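Capítulo 9
Manipulação em meio líquido

9.1 Ponto de partida: uma demonstração na Voltari

O dia aberto da Voltari, em novembro, incluiu uma bancada de manipulação com ferramenta. A tarefa consistia em recolher peixes de brinquedo de uma tina com água, usando uma pequena rede segura por uma garra paralela de 2 dedos. Guoqing Liao, responsável pela bancada, apresentou-a como um problema de contacto indireto – a garra toca no cabo, e só o aro chega ao objeto.

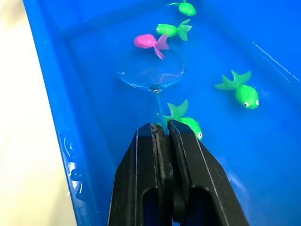
A dificuldade divide-se em duas questões. A primeira é geométrica: a posição do aro depende do ponto em que o cabo é agarrado, e um pequeno erro angular nos dedos amplia-se na extremidade. A segunda é hidrodinâmica. O avanço da rede desloca a água, e um objeto flutuante tende a afastar-se antes do contacto.

A secção 9.2 trata da calibração da ferramenta na garra. A secção 9.3 introduz o modelo de arrasto de Gurum, válido para velocidades baixas. O leitor deve dominar as transformações homogéneas do capítulo 2.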